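Why do measuring cups fit inside each other?

A cup you drink from can be any size. A measuring cup can't. When a recipe says "one cup of flour", everyone who follows it needs to use the same amount, or the cake will come out different each time.

Measuring cups come in sets. The biggest holds the most, and each one after that holds a bit less. Because every cup is smaller than the last, they can be stacked. Put the biggest one down first, then drop the next one into it, and keep going until you reach the smallest. This is called nesting.

Many sets have a different colour for each size. After a while you remember which colour is which, and you don't have to read the handle.

To measure flour, spoon it into the cup until it makes a small hill. Then slide the back of a knife across the top so it is flat. Don't press it down. Pressed flour takes up less room, so you would end up with too much.
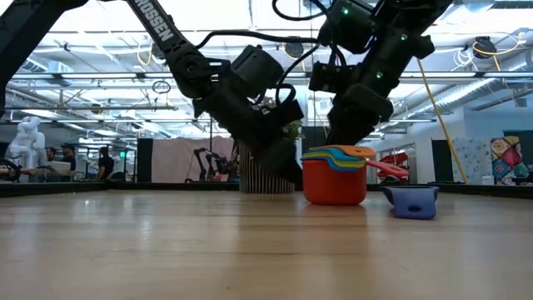

When you have finished, wash the cups and dry them. Stack them again and keep them together in one place, such as a drawer or a cooking pot. If a cup won't sit properly, it is probably in the wrong order. Take the stack apart and start again with the biggest.

Try it at home: fill the smallest cup with water and pour it into the biggest. How many times can you do it before the big one is full?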